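Open day at Imhof, hand-held gripper demo: my notes

rornum_user
Posted October 29, 2022

Hello all. I went to the open day at Imhof and promised in the other thread to write something. My English is not perfect, please be patient with me.

The tour started in the hall with the Costeo palletising cell. It is fast and very clean, but it stood behind a fence and we were only allowed to look from the yellow line. The man from Costeo gave a good talk and I understood most of it.

What I really wanted to see was upstairs. There they show the gripper which you carry in your own hand. A person does the household job with it, the camera records, and the recordings are later used for teaching the arm. Beat Holzer led this part. He let the visitors try, one after the other, and the task was to take hold of a soda bottle on a crowded table and put it down in another place.
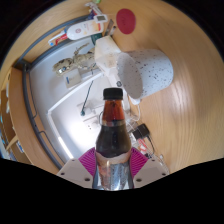
I needed 2 attempts. The first time I closed the fingers too high, at the shoulder of the bottle, and it turned away from me. Mr Holzer said this is the usual mistake and that I should go lower and wait a moment before lifting. He also told us they keep the bad attempts, but in a separate folder.

The queue was long, I waited 40 minutes. Coffee was free.

wangate
Thank you for the report. I was there in the morning and did not get upstairs at all, the stairs were closed until the talk was over. Did they show the arm doing the same task by itself?

rornum_user
Yes, but only on a video. They said 87 per cent success with bottles. I did not see a live run.

palletpaul
87 per cent on a video of their own choosing. I would not put that in a report. The cell downstairs runs all day in front of people and that is what I call a demonstration. Upstairs is a nice toy for visitors.

kitchen_bench
I disagree with Paul. The cell downstairs lifts the same box all day. A table full of household things is a much harder problem, and I find it correct that they practise with the mess left on it.

palletpaul
Harder, yes. Then show it live, also when it fails. In August at Wangate they did this and dropped half of the cups, and I respected them more for it.

rornum_user
I think you are both a little right. I asked Mr Holzer about a live run and he answered that the arm was being repaired. I have no reason to doubt him, but I would also have preferred to see it.

wangate
How heavy is the gripper in the hand? My wrist is not good and I am thinking of going next time.

rornum_user
For me it was fine, but after some minutes you feel it in the thumb. You may rest the elbow on the table, he allowed this. Register early for the upstairs group, the list was full before lunch.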